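Stop Making Me Watch the Loss Curve

I have an opinion about robot software that gets me funny looks at lunch, so I may as well put it on the web where more people can disagree with me. I think we spend way too much effort on the model and way too little on the boring program that lets you play back what the robot did. The viewer, the log browser, whatever you call it at your shop. Ours is called Skondine and it was, until this January, about the ugliest thing I have ever shipped.

Some background. I work on the control side of a two-arm setup, and our current task is cutting vegetables. Everybody assumes the hard part is finding the onion. Finding the onion is fine! A green onion on a tan board is a pretty friendly thing to segment, even with the leaves going off every which way. The hard part is the last little bit of travel, when the knife is right over the stalk and the planner has to hand off to a controller that cares about force. Two programs, two clocks, two ideas about where the blade is. If they disagree even slightly, you find out at the worst possible height.

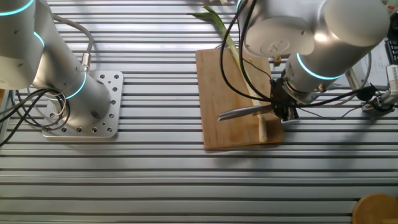
What the loss curve doesn't show

We had 873 recorded runs sitting on a server when I started caring about this. The training dashboard said things were going great. The curve went down, it flattened out, all of us were pleased with ourselves. And then on the bench the arm would come down to the onion and do this tiny hesitation, like a person who has forgotten why they walked into the kitchen. Sometimes it cut after that. Sometimes it gave up and the safety monitor stopped it.

I spent a week and a half adjusting gains (I like adjusting gains, it feels like work). Then Dong-geon Seok, who sits across from me and has much more patience than I do, loaded one run into Skondine and lined up three signals on one time axis: the commanded pose, the measured pose, and the wrist force. It took him most of an afternoon, and the reason it took an afternoon is that our tool was terrible. You had to export each signal by hand and type in the offsets yourself. But once they were lined up, there it was. The force reading was arriving 10 milliseconds behind everything else, and the controller was reacting to old news. No amount of training data was going to fix that for us, because the delay was baked into every single recording.

So we pulled up the rest. The same lag showed up in 624 of them. The others came from before we changed the driver, and I'd love to say I remembered changing the driver.

The argument I keep losing

People tell me that good tooling is nice to have once the research is done. I've heard it in planning meetings, I've heard it from folks at other labs, and I used to say it myself back when we were building Mavidberg, our old planner, which had no viewer at all unless you count a text file. I think it's backwards. If looking at a run takes an afternoon, you will look at maybe two a month, and you'll pick the ones you already have a theory about. If it takes ten seconds you'll look at the weird ones over coffee, and the weird ones are where the bugs live.

I'll give the other side this much: viewers are a swamp. You can sink a whole quarter into color schemes and draggable panels. I've done it. My rule now is that a feature goes in only after somebody on the team has done the same thing by hand a few times and complained out loud. Time alignment went in first, then a button that jumps to the moment the planner hands off, then a side-by-side view for both arms. I'm still fighting with that last one, and if you've found a decent way to scrub two long logs without the browser choking, please write to me.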